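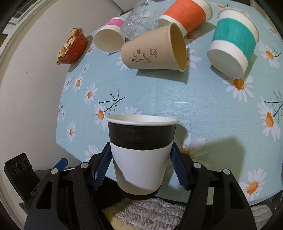 I have come around, rather late in life, to the idea that a party table shouldn't match. For years I bought cups by the sleeve, all one color, and lined them up like a choir. Then my neighbor Danuta Chmielewska asked me to help with her daughter's birthday one January, and she simply opened a cupboard and took out whatever was left from every party before it. Orange cups, pink and white ones, a beige one with a plant drawn on it in brown, all set down on a cloth covered with daisies. I'm a little ashamed to say I winced.

But what a cheerful afternoon that was! Every child knew which cup was theirs, so we didn't open a second package, and we didn't hear a single argument over who had been drinking what. I still think of that whenever I see a sleeve of 200 plain cups at the store, most of them bound for the back of somebody's shelf.

I do like a cloth under it all, mind you. A flowered one forgives a great deal — crumbs, drips, a cup rolled over on its side while everyone is off looking for their coats. And I would keep a glass tumbler or two on hand for the grown-ups, who get fussy about paper (my brother-in-law Tadeusz certainly does). The rest can be any color the cupboard gives you.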